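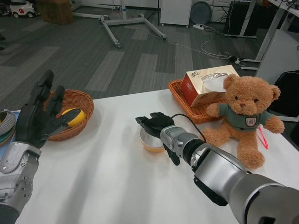 Figure 1. Tabletop arrangement with round basket, bowl, rectangular tray, tissue box and teddy bear.

Unit 4 – Containers and Surface Organization

Course: Household Materials and Storage, February session
Instructor: Aranka Hegedűs
Lab notes prepared by Abdelilah Kamel

4.1 Scope

Unit 3 covered closed storage (drawers, cabinets, lidded boxes). Unit 4 deals with open containers kept on a table in daily use. Read the Prastitz handout on wicker before the lab session. The Westitz reading is optional and will not be discussed.

4.2 Terms

Footprint: the area of tabletop a container covers, measured at its widest point. For a basket with flared sides this is the rim, even when the base is smaller.

Primary container: a container that holds loose items directly. The round basket in Figure 1, with a yellow fruit in it, is a primary container. So is the bowl.

Base container: a shallow container that holds other containers or boxed goods. The rectangular wicker tray under the tissue box is a base container.

Free item: anything on the table that is not fully inside a container. An item that partly overlaps a tray is still recorded as free.

4.3 Wicker

Woven containers let air reach the contents from the sides and are suitable for whole fruit with intact skin. They are not suitable for cut fruit, liquids or fine dry goods. Crumbs collect in the weave at the base. Clean with a dry brush first, then a damp cloth. Do not soak.

A round basket and a rectangular tray in the same material and color read as a set even when placed apart. The tray fits against a straight table edge with little waste. The round basket leaves unused corners wherever it is put, so its position should be decided by reach.

4.4 Bowls

Bowls for wet contents are kept near the middle of the table, clear of the edge and clear of paper goods. Keep a hand's width between the bowl and the nearest tissue box or cloth item. The practice set is to be filled no higher than one third.

4.5 Tissue boxes and soft items

A tissue box is light and shifts when a sheet is pulled. Placing it on a tray with a raised rim limits this. The opening must face up and stay uncovered.

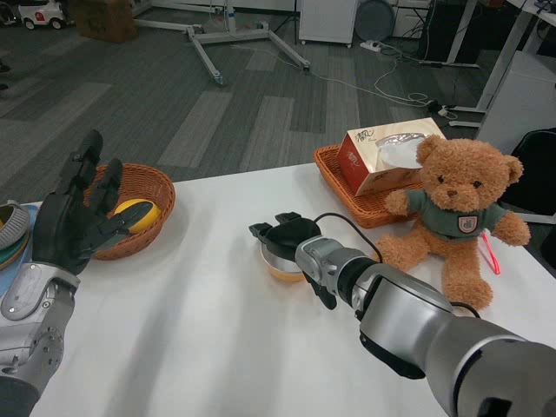 Figure 2. Teddy bear seated in front of the tissue box, partly overlapping the tray.

Plush items take up more surface than their body size suggests. With arms out to the sides and legs forward, as in Figure 2, the footprint is taken across the arms and from the back to the feet. Record straps and strings separately under "loose ends."

4.6 Exercise

Work in pairs. Each pair receives a Ngubane measuring sheet and one table.

Measure the footprint of every container and free item in square centimeters. Add the results. Nested items count once, under the outermost container. In last year's worked solution the containers came to 951 and the free items to 195. Your figures will differ.

Move the base container to a different corner and repeat the reach test from Unit 2. Note any item that now has to be lifted over another.

Submit the sheet and a written comment of no more than 2,000 characters. Sheets go in the Boltel folder by 5 p.m.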